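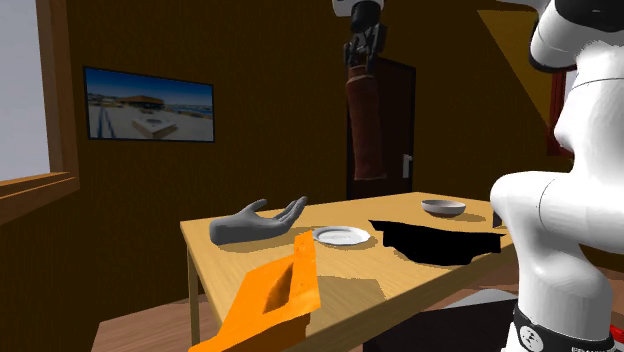

Mesa de madera clara y brazo blanco con pinza negra, en una sala de paredes marrón oscuro. Imagen generada por ordenador.

Preguntas frecuentes – Sala Voditz, temporada de teatro

Última revisión: abril

Entradas y acceso

¿Dónde se compran las entradas?
En la taquilla de la sala o en el formulario de reserva. La taquilla abre dos horas antes de cada función y cierra cuando empieza la representación. Las reservas sin pagar se anulan 55 minutos antes del comienzo y las localidades vuelven a la venta.

¿Las butacas están numeradas?
Solo en la platea. El anfiteatro es de libre ocupación dentro de cada fila. En las obras con público a tres bandas (este año, «Quansah») se retira la numeración y el personal de sala asigna los asientos por orden de llegada.

¿Se puede entrar con la función empezada?
Depende del montaje. La ficha de cada obra indica si existe punto de acceso tardío. «Skodberg» no lo tiene: dura 95 minutos sin intermedio y las puertas permanecen cerradas. En los demás títulos se accede en el primer cambio de escena, por la puerta lateral, y se ocupan las plazas libres más próximas al pasillo.

¿Admiten cambios de fecha?
Un cambio por entrada, dentro de la misma obra y hasta el día anterior. No se cambia una entrada de una obra por la de otra.

¿Qué ocurre si se suspende la función?
Se devuelve el importe íntegro por el mismo medio de pago. Si la interrupción se produce después del intermedio, la función se considera realizada.

Programación y textos

¿En qué idioma se representan las obras?
En castellano, salvo indicación contraria. «Quansah» contiene diálogos en inglés con sobretítulos. Los sobretítulos se proyectan sobre el arco de embocadura y se leen mal desde las dos primeras filas de platea.

¿Quién firma la adaptación de «Quansah»?
Philomena Tetteh, que dirige además el montaje. El texto publicado en el programa de mano corresponde a la segunda versión – la primera, con un coro más extenso, solo se conserva en el archivo de la compañía.

¿Se puede leer el texto antes de la función?
Hay un ejemplar de consulta de cada obra en la taquilla. No se presta ni se fotocopia. Los centros de enseñanza con reserva de grupo pueden solicitar un extracto de las escenas que se vayan a trabajar en clase.

¿Hay encuentros con el público?
Uno por título, tras la segunda función. Duran media hora y no requieren otra entrada. Las preguntas se formulan de viva voz.

¿Para qué edades son adecuadas las obras?
La edad recomendada figura en cada ficha y es orientativa. Los menores de 12 años deben ir acompañados. «Skodberg» incluye estroboscopio en el tercer acto y disparos de fogueo.

Compañías y alquiler

¿Cómo se presenta un proyecto?
Con dosier, texto completo, ficha técnica y una grabación sin editar de al menos dos escenas. Se aceptan propuestas hasta el final de abril para la temporada siguiente. Las grabaciones con montaje promocional no se valoran.

¿Qué condiciones económicas se aplican?
Para las compañías programadas, reparto de taquilla según contrato. Para alquiler, 954 euros por jornada, con un técnico incluido. El segundo técnico se factura aparte y es obligatorio cuando hay maniobra de varas durante la función.

¿Qué es el ciclo Tolanitz?
Lecturas dramatizadas de autores sin estreno previo. Se hacen con atril, sin escenografía y con luz general. Cada texto dispone de 3 ensayos en sala. Los derechos siguen siendo del autor – la sala no adquiere opción de producción.

¿Se puede grabar la función propia?
Sí, con aviso previo. La cámara se coloca al fondo de la platea o en cabina, y las plazas que bloquee se descuentan del aforo. El público no puede grabar ni fotografiar.

Comentarios (3)

marga_t
Sobre los sobretítulos: estuve en la fila 2 y confirmo que hay que doblar el cuello. Desde la 6 se leen sin problema.

Lector de anfiteatro
¿El ejemplar de consulta se puede ver por la mañana o solo con la taquilla abierta?

Sala Voditz
Solo en horario de taquilla. Conviene venir al abrir, porque hay un único ejemplar por título.

Contacto: formulario de la sala o taquilla | © Sala Voditz. Todos los derechos reservados | Volver arriba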